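The Harna Apartment

I got the keys to the Harna place on 3/17/20, which anyone with a memory will tell you was a terrible time to get the keys to anything. The woman at the Preno office slid them across the counter with a ruler. A ruler! I signed where she pointed, she pushed the inventory at me with the same ruler, and I was out on the sidewalk again before I'd thought of a single question.

The job was simple. My aunt had rented out her apartment on Konstantinidis Street for years, the last family had gone off in a hurry to be near their grandparents, and she wanted somebody to go in, box up what they'd left and ship it on. She offered me 500 dollars and the use of the apartment for as long as it took. I was between leases and between jobs, so I'd have done it for the apartment and a sandwich.

I should say I'm a nosy person. I've never claimed otherwise. Put me in somebody's bathroom and I'm reading the back of the shampoo. So walking into a whole home with the life still in it, with permission, with a key in my hand - well, I was practically skipping up the stairs.

I gave myself a rule that first evening, sitting on my suitcase in the hall eating crackers. One room at a time, and nothing gets thrown out until it's had a night to think about itself. The kitchen went fast (spoons are spoons). The bedroom took longer because I kept trying to work out who slept on which side. By the third morning I had used up 18 of the flat boxes from Leltus Movers and most of their awful brown tape, the kind that splits down the middle and leaves you picking at the roll with your thumbnail. That left the living room, and I'd been saving it.

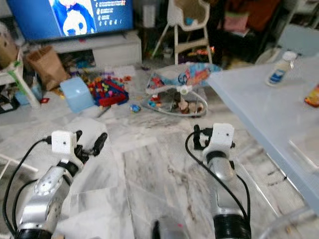

I'd expected the living room to be dull, to be fair to it, all sofas and good behavior, and it was the one that got me. The floor was marble tile, white and gray with dark veins running through it, and it had little smudges all over that I took personally and went after with a wet sock. I got maybe a yard of it clean before I got distracted. The television was up on the wall with a cartoon panda on it, dressed in blue, very pleased with himself, next to a column of tiny white writing I couldn't read without my glasses. And down in the dark part of the low white cabinet underneath, there were the toys. I left the paper bag standing where it was on the floor and got down on my stomach to look.

You know how a kid puts things away when they've been told to put things away? It was that. Shoved in and forgotten. I lay there with my chin on the cold tile and I could just about hear it, some tired voice from the kitchen saying five minutes, and the small furious person in here cramming everything into the gap so as to get back to the panda.

I had planned on 20 minutes for that cabinet. It took me until dark. I'd pull out one little thing and set it on the tile, and then it would look lonely, so I'd pull out another to go with it. Before long they had sides. Then they had a war, and then a treaty, and I'm a grown adult with a degree in accounting, so I'll leave out the voices.

My aunt called in the middle of the treaty.

"How's it coming?" she said.

"Good! Nearly there."

"You're playing with something."

"I'm sorting."

"You used to sort my button tin," she said. "For hours. You gave them all jobs."

I didn't remember that. I told her so, and she said of course I didn't, I was four, and there was one big green button that ran the post office. Then she had to go, something was on the stove, and I sat there with the phone in my lap and tried as hard as I could to remember a green button.

I packed the toys last. I wrapped every one of them in its own square of paper, which is silly, they'd survived that cabinet, they'd have survived the moon. It came to 60 squares and I ran out and had to finish with pages from the phone book. On the outside of the box I wrote the address, and under it, in letters big enough for a kid, THE WAR IS OVER, EVERYBODY IS FRIENDS.

In November a card came, care of my aunt. No message inside, only a drawing in crayon of a round thing with ears, and underneath it, very careful, with one letter backward: NO THEY ARE NOT.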